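Jul 15, 2024

Preseason, first day back. Got to the Wastmont ground at eight and the gate was still locked, so six of us sat on the curb until Tahmineh Jalali came with the keys. She is running the defense and the fitness work this year. Adelmo Pace has the forwards and the final say on the lineup.

Weighed and measured first. I am two pounds over where I finished the spring, which I expected. Then the shuttle runs. I came in fifth, behind the two new wingers, the left back and Pellegrini, who never seems to train in the summer and is always ahead of me anyway. Legs felt fine until the last set and then they didn't. The right calf was tight but it was only tight. I iced it at home.

We did passing squares for the rest of the morning. The grass is long on the far side and the ball kept sticking. Somebody asked whether it would be cut before the first friendly and Adelmo said he had sent two emails about it.

After lunch he sat us down and talked about last season. Most of it I knew. We scored plenty from open play and almost nothing from corners. He wants Pellegrini and me to play closer together. Last year he stayed on the shoulder of the last man and I dropped so deep looking for the ball that there was nobody near him when he got it. The plan is for me to stay in the space just behind him and let the midfield carry it up. We tried it at walking pace, then at full pace, eleven against eight. It worked on the left and fell apart on the right, where the overlap came too late every time. I had one good turn and hit the post. Pellegrini scored twice, one of them with his shin.

I played 1527 minutes last season. I wrote that down in the back of the old notebook, and I would like it to be more. Tahmineh says the minutes depend on whether I can press for a full hour, and she's right that I was walking by then in most games. She gave me extra runs for Tuesdays and Thursdays.

First friendly is away at Grister, then Grulance at home, then the league starts in August. Grister beat us both times last season. Their center backs are big and slow to turn, so the short combinations should suit us if the pitch is any good. Season tickets are at 454 so far. The club wants 700 before the opening game and there was talk of each player calling a few people who haven't renewed. I said I would do it. I don't like phone calls.

Money: boots are 50 dollars more than the same pair last year. I will get the old ones glued and wear them through the friendlies.

Home by five. Ate, slept an hour on the couch, woke up with a stiff neck. Called Mom. She asked if I was still playing up front and I told her sort of. 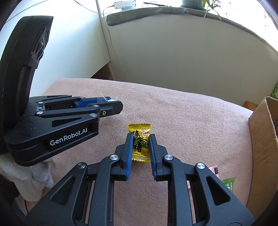

To do before Thursday

Take boots in for gluing, ask if they can do the left toe as well.
New tape and shin guard sleeves.
Extra runs Tuesday, early, before it gets hot.
Send Adelmo the dates I can't make in August.
Get the list of names for the ticket calls.
Watch the second half of the away game at Grister again, mostly how their back line moves when the ball goes wide.

Bed at ten. Calf a little better.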